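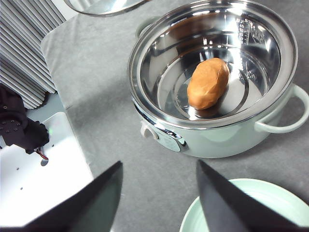 Riet Smits wrote to me that a small electric pot is a dorm gadget, fine for noodles at midnight and a waste of shelf space for anyone with a real stove. I read that twice and then went and plugged mine in, because I love that thing and I have been itching to argue about it!

My stove works perfectly well. I still cook in the little pot most evenings in December, right on the table, with the tablecloth under it and whatever I'm reading next to it. A stove makes you stand. You hover, you wipe, you stare at the wall. With the pot you sit down with your supper while it's still becoming supper, and you can lift the lid and sniff whenever you please (I do this far too often).

And the inside is so shiny! I had an old coated one for years and was always fussing over wooden spoons. Bare stainless steel takes a proper scrub, and after a good rinse it looks like something you'd want to eat from.

Gil-soo Min thinks one lonely thing in the bottom of a pot is sad. I think it's wonderful. Cooking for one gets treated as a smaller version of cooking for six, and it really isn't. You get to have exactly the thing you felt like, in a pot that fits it – no tray of leftovers, no big pan to haul out of the cupboard.

I'll happily give Riet this much: it's useless for a crowd. We tried soup for the neighbors in one once and ate in shifts, with the last bowls coming out close to ten. It was a lovely night, but I borrowed a stockpot the next time. 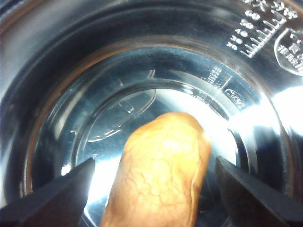
Marks you can trust

My other soft spot is for numbers up the side. I cook by eye with nearly everything, but water for rice or porridge I like to measure, and a scale on the wall saves me hunting for the cup. My one complaint is that I can never read them with steam in my face. Ulla Fagerlund pours to 400 ml before she switches anything on and never looks again. I've started copying her, and my porridge has been much better for it – thick enough to hold up a spoon, the way my brother hates it.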